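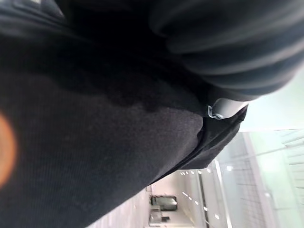
By the Housekeeping Desk, Posen
Erness Staff Newsletter, July

The two Skukora robots are now on the day schedule at Posen. They pick up cloth items: towels, washcloths, and clothes that guests leave behind on beds and floors. They do not make beds, clean bathrooms or go into a room while a guest is checked in.

Posen has 223 rooms and a housekeeping crew of 13. Nobody's hours have been cut, and the crew size stays the same through the end of the year. What changes is the order of the work. Until now each attendant stripped and sorted a room before cleaning it. On robot floors the pickup is done first, and the attendant comes in after that with a clean cart. Most attendants say they bend less. Several also say they dislike waiting in the hall when a pickup runs long, and we agree that this has to get better.

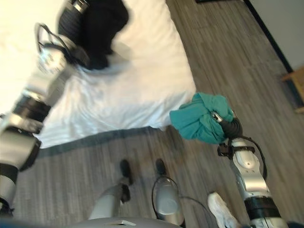 Pickup at the bedside, with a black garment at one gripper and a teal cloth in the other.

Clothing is the slow part. A towel can go straight in the bin, but guest clothing still has to be bagged, tagged with the room number and written in the lost property log, and a person does all of that. Please do not skip the tag because a robot did the pickup. We had a few untagged bags in the first weeks and it took a long time to match them up.

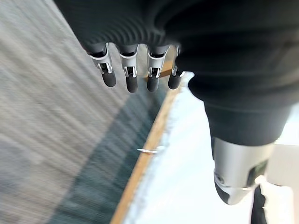 Attendants on robot floors also have a new task at the start of the shift. Check the fingertips for lint and loose threads, look over the sleeves for tears, and sign the sheet on the Isah cabinet. If anything looks worn, leave that unit parked and call the desk. Do not try to fix it yourself. Time spent on the check counts as paid work time and goes under code 400 on your time card.

Training is open to everyone in housekeeping and laundry, including part-time staff. Sessions start at 2 p.m. in the laundry break room and are paid at your normal rate. Sign up at the desk. If you would prefer to stay on floors without robots for now, tell your shift lead before the August schedule is posted.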